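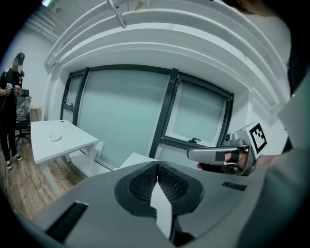 Ryota Maruyama would rather throw a recording away than guess at its clock, and has said so in most of the meetings where the subject has come up. Reynaldo Mercado used to argue with him. He has mostly stopped.

Mercado writes the replay and alignment software at Namard, where people demonstrate a task with hand-held grippers and a robot arm is later trained on the recordings. His part sits between the two. Recordings go in at one end, and what comes out is a set of trajectories the training code will accept, or a rejection with a reason attached. The package is called Wirklow. It began as a script for viewing log files and still has some of the original menu names.

I asked him first what a rejection looks like.

"A line of text," he said. "It used to be a number, and you had to go to a page to find out what the number meant. Now it says which tool, which second, and what was wrong. People fix things when you tell them which second."

The most common reason is lost tracking. Each tool's position is estimated from its own camera and motion sensor, and when two people are working near each other the software also uses the square black-and-white marker standing upright on top of a gripper to work out where one tool is compared with another. If the marker is in view and sharp, the estimate is good. If it is blurred or turned side-on, the estimate gets worse quickly, and Mercado said the difficulty lies in the software knowing that it has got worse.

"The old version was too confident. It would see three corners of a marker and invent the fourth, and it would hand you a pose that looked perfectly fine. You'd only find out when the arm tried to follow it. The wrist would flip over for no reason in the middle of a movement."

He changed the marker reader in January. It now gives a spread along with each position, and anything downstream can ask for the spread before using the number. Most of the work was in getting the downstream code to ask.

"I had it printing the spread for weeks and no one was reading it, including me. So I made it a required argument. Everything broke for a day and then it was fixed."

The clock problem is older. A gripper records video, motion and finger opening, and each of those arrives with its own delay. When a person uses a pair of tools there are two sets of everything. Wirklow lines them up by looking for movements that appear in more than one stream, such as a quick close of the fingers, which shows up in the video and in the opening measurement. Mercado calls this a clap, though nothing is clapped. The operator closes both grippers together at the start of a take and again at the end.

"Having it at the end matters more than people think," he said. "If you only have the start, you know the offset. With both you know the drift as well. We had a pair where one clock ran fast, only slightly, and over a long take the left hand was reaching for things before the right hand had let go of them."

That pair caused the longest argument between him and Maruyama, who looks after the training side. Mercado wanted to stretch the left-hand recording to fit. The drift was even, he said, so a straight-line correction would have done it. Maruyama wanted the takes deleted.

They ran both. Mercado corrected the takes, Maruyama trained one model with them and one without, and the two were tried on the same arm. Asked which had done better, Mercado took some time to answer.

"The one without. The margin was small, and I could give you reasons. The correction was fine for the slow parts. At the handover, where one gripper passes to the other, you need it tighter than I could get it from the video. So he was right about those takes. I still think he's wrong about the general rule."

The general rule, as it stands in the current release, is that Wirklow will correct an offset but will refuse a drift. There is a setting to override this. It is off by default and Maruyama has asked for it to be removed.

I spoke to Maruyama separately. He was brief about it. "If a setting exists, someone will turn it on before a deadline," he said. "I have turned it on before a deadline."

He was more interested in talking about thin things. Paper, tape and ribbon are hard for the perception code, he said, as the fingers close nearly all the way on them. The opening measurement reads as shut whether there is a strip between the pads or nothing at all. A model that learns from the opening alone will decide that a missed grasp and a good one are the same event.

His answer is to use the camera on the tool for the decision and to keep the opening only as a hint. The camera looks straight down on the pads, and a white strip against black mesh is easy enough to pick out. A dark strip would be another matter, and he hasn't got a good method for it. The grasp classifier in Wirklow has five outcomes at present: open, closing, holding, empty and unsure. "Unsure" was added last and takes up a good share of the code.

"The planner needs to know what to do with it," he said. "For a while it treated unsure as empty, so it kept opening the fingers and trying again, and it would drop things it was already holding. Now it waits, moves the wrist a little, and looks again. It's slower. The people at Brarkum complained that it was slower."

Brarkum runs the software on its own arms, and has done so under a test licence since the second release. Its complaint was looked at. The wait was shortened for thick objects and left alone for thin ones, which means the software now has to have an opinion about thickness before it has touched anything. Maruyama said this was working most of the time. He didn't have a figure he was willing to give.

Mercado had a different worry about Brarkum, to do with file formats. Each recording carries a version number, and Wirklow is meant to read every version back to the first. There are seven. He keeps a short take of each on his own machine and runs the lot before a release. Version two is the trouble. It stored rotations in an order that doesn't match the other versions, and for a while the header didn't say so.

"So you've got files which say version two, and half are one way round and half are the other. I can tell by looking at the replay, the hand's obviously bent the wrong way. Getting the program to tell was harder. It checks whether the gripper would be pointing at the ceiling for most of the take. If it is, it swaps the order and tries again."

I asked if anyone ever does point a gripper at the ceiling.

"Changing a light globe," he said. "We've got one of those. It's on a list of exceptions."

The replay viewer is the part most people see. It draws each tool as a plain shape moving through space, with the camera view alongside and a bar underneath coloured by how sure the tracking is. Ragnarsson, a smaller group that uses only the viewer, asked for the bar to be made bigger and for the rest to be made smaller, and Mercado did that. He has since come to prefer it. Scrubbing along the bar, he looks for the pale stretches and goes straight to those.

What he would like next is for the check to happen while the person is still holding the tools. At present a take is recorded, copied, and run through Wirklow afterwards, and by the time a rejection comes back the table has been cleared and set up for something else. A rough version of the live check exists. It watches the clap at the start, follows the markers at a low rate and beeps if the tracking falls below a limit.

The beep has been a source of discussion. The first one went off whenever a marker left the view, which in ordinary use is all the time, and operators began holding the tools stiffly so as to keep them facing each other. The recordings scored well and were no use for training. Maruyama noticed it in the data before anyone mentioned it in the room.

"Everybody's elbows were out," Mercado said. "You could see it in the paths. No one picks up a plate like that."

The limit is now two seconds without a usable position, and a lost marker alone doesn't trigger it. The elbows have come back in. He is still not sure the sound is the right idea, and has tried a version that keeps quiet until the take is finished and then reports. Maruyama prefers that one. The operators, when asked, were split, and one of them wanted the choice left to whoever is holding the grippers.

The next release is marked in the change list as Jul 24, 2020, with the live check included and switched off. The drift override is still in it. Mercado said he had moved it to a different menu, one further down, and that he and Maruyama would talk about it again after the handover takes have been recorded a second time.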